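Soft plastics: changes to the storeroom routine from October

The soft plastics collection at the Kenthorpe building moves to a new routine in October. The main change is that bags and film will be sorted by condition before they go into the collection sacks. Sindness, the contractor, rejected 2 of our last 8 sacks for food residue and mixed material, and each rejected sack is charged at the general waste rate.

Accepted items are carrier bags, bread bags, produce bags, bubble wrap with the tape removed, and clear pallet film. Anything that stretches when pulled with the thumbs is generally fine. Foil-lined packets, cling wrap that has been on food, and net bags go in general waste. Compostable bags are not accepted in either stream at Kenthorpe - the Binar building has a separate caddy for those, beside the loading door.

Crumpled bags take up far more room than flat ones. Press the air out from the closed end towards the opening, fold the bag in half lengthwise, then fold it again. Do not knot it. A knotted bag traps air and has to be cut open at the sorting line. Bags that will not stay folded can be packed inside a larger one, provided the outer bag is the same type of plastic.

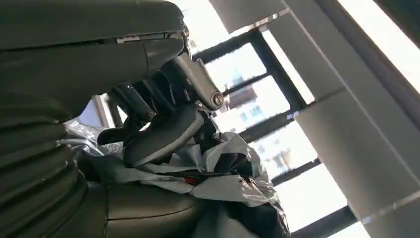
Receipts, labels and twist ties should come out first. Paper labels that will not peel can be cut away with the scissors on the hook, and the cut piece goes in general waste. Rinsed bags must be fully dry before folding, as a small amount of trapped water is enough to spoil the contents of a sack by the end of the month.

Full sacks are closed at 20 litres with the green ties and left on the lower shelf, label facing out. The old 60 litre sacks will no longer be supplied. Sachdeva tenants should keep using their own shelf until the stock of ties has been shared out between the two buildings.

Questions about borderline items can go to Vikas Chaudhary at the front office before 2 pm.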